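A blue surface, at last 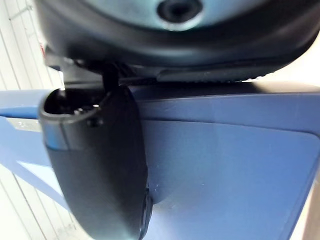
I've wanted a blue surface in my life ever since I stayed at a guest house in Plumcombe with a blue kitchen table, and I have been boring everyone about it for years. Well, I've got one! It's a muted sort of blue (I was tempted by something much brighter and I'm so glad I held off) and it has just a little gloss to it, so it cheers up the whole corner without shouting.

The paint is from Skarer, in a shade they call Osto. I bought the 1000 ml tin and used far less than I expected, so there's plenty left for touching up, and possibly for a stool I have my eye on. I gave it three thin coats with a small foam roller, with a very light sand in between. Do not skip the sanding — I skipped it on a shelf last spring and you could feel every speck of dust.

The top is 176 cm long, and the alcove it had to go into is 173. Yes, I measured. Yes, I wrote it down wrong. Florin Avram from down the road came over with his good saw one evening in April and took the extra off in a few minutes, and then stayed for up to two hours talking about varnish, which was lovely. He thinks I should put a clear coat over the blue. I'm still making up my mind, as I like the finish the way it is and I'm worried about it going too shiny.

Cleaning is easy so far: a soft cloth, warm water and a drop of washing-up liquid. I left it alone for 5 days before putting anything heavy down, and that was hard, I can tell you!

Next job is the wall behind. I've got two samples of Başaran tiles propped up on the windowsill, one cream and one a sort of mustard, and I change my mind every morning over breakfast. Mustard is winning today.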